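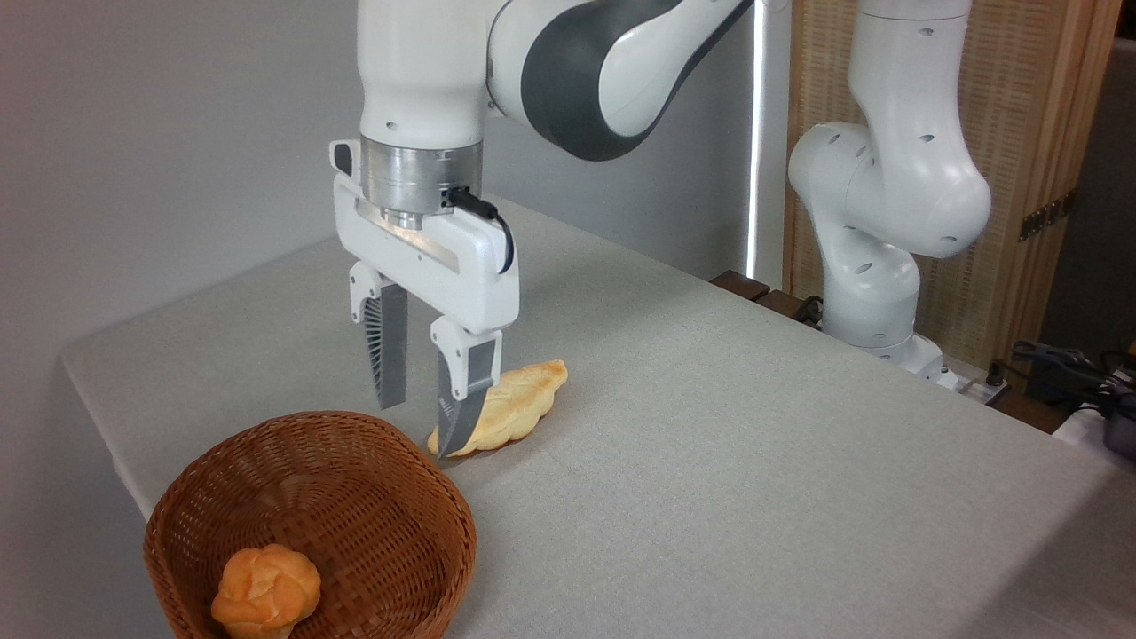
**Bread basket task: pre-session checklist, Kitska bench, Friday afternoon block**

Tick each line before the first demonstration and again after any break longer than a cup of tea. Comments go under the line they belong to, in plain words please, and keep them coming! Last block's comments were the best we've had and half of them have been folded in below.

## A. Before power

- [x] Emergency stop within reach of the operator's chair, pressed and released once as a test.
- [x] Wrist flange snug, no gap at the seams. Check by hand, both sides.
- [x] Cable at the gripper plugged in fully, and its loop clear of the fingers through the whole wrist turn.
 - Comment: the loop is short on this arm, so roll the wrist slowly to both limits and watch it. Fine today, with room to spare.
- [x] Finger mount screws tight. Soft fingers free of splits between the ribs.
 - Comment: crumbs get in behind the ribs. A dry paintbrush clears them beautifully. Please don't use the damp cloth.
- [x] Second arm parked upright and locked out at the controller.
- [ ] Black cables at the far right gathered in behind the base.
 - Comment: left unticked. They're outside the reach of the working arm, so we can run, but I'd love to see them tied up before the December visitors come through.

## B. Layout

- [x] Basket near the front left of the table, orange roll and braided loaf to hand.
- [x] Basket sits flat and doesn't rock when you press the rim.
- [x] Table covering smooth under the basket. A wrinkle there will tip it.
- [x] Dark wooden blocks left at the back edge, out of the travel path.
- [x] Nothing of yours on the table. Phones, keys and mugs go on the Nason shelf.

## C. Hand guiding (teaching by touch)

- [x] Speed limit on the pendant set to the guiding profile.
- [x] One person touching the arm, one person on the stop. No swapping mid-demonstration.
- [x] Hold the arm above the flange, never by the fingers.
- [x] Arm stays put when you let go. Try it high and then low over the basket.
 - Comment: it sank a touch at the low pose. Re-entered the gripper weight in the settings and it held perfectly. What a difference that makes to your shoulders after an hour!
- [x] Sleeves pushed up, lanyards off.

## D. Remote control (teaching from the chair)

- [x] Guiding profile off, Ríos handset paired, dead-man grip tested. Arm must stop as soon as you let go.
- [x] Everyone back behind the floor tape before the operator takes hold.
- [x] Operator can see inside the basket from the chair.
 - Comment: raise the seat. It's a small thing and it changes everything, because you can judge the height of the fingertips over the weave.
- [x] Force limit on the downward move set and saved.
- [x] Low work in the basket at slow speed, with the tips straddling the roll.
 - Comment: come down with the fingers open wider than you think you need, then close gently. The glazed top is slippery and a late correction shoves the roll into the rim. This is the best part of the whole task to teach, and new operators pick it up wonderfully fast.
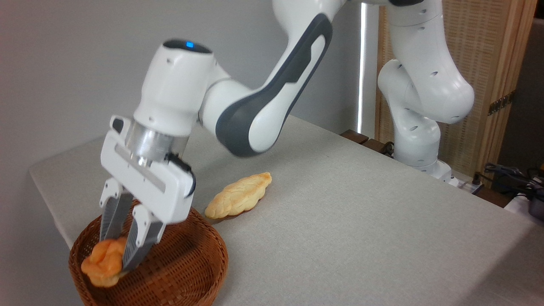

## E. During recording

- [x] Call "recording" and "stopped" aloud, every time.
- [x] Vary the approach a little between demonstrations. Come in from the left, from the right, a bit high, a bit hesitant. The Zidska model learns far more from that than from one perfect path repeated.
- [x] Keep the fumbles if you recovered safely. Mark them "recovered" in the log and leave them in.
- [ ] Discard any run where the basket was dragged.
 - Comment: still to be sorted. Total in the folder is 309, and the dragged ones haven't been pulled out yet.
- [x] Swap operators after 2 hours at most. Tired hands squeeze harder.
- [x] Bread replaced when the crust starts to flake.

## F. Shutdown

- [ ] Fingers open and empty, arm raised clear of the basket, then power down.
- [ ] Handset on its charger.
- [ ] Brush out the fingers and the basket, wipe the table covering.
- [ ] Log copied across and the run count written on the board. We're aiming for more than 800 by the end of the project, and at this pace we'll get there!

Open items for next block: the cable tidy in A, the dragged runs in E, and a second paintbrush.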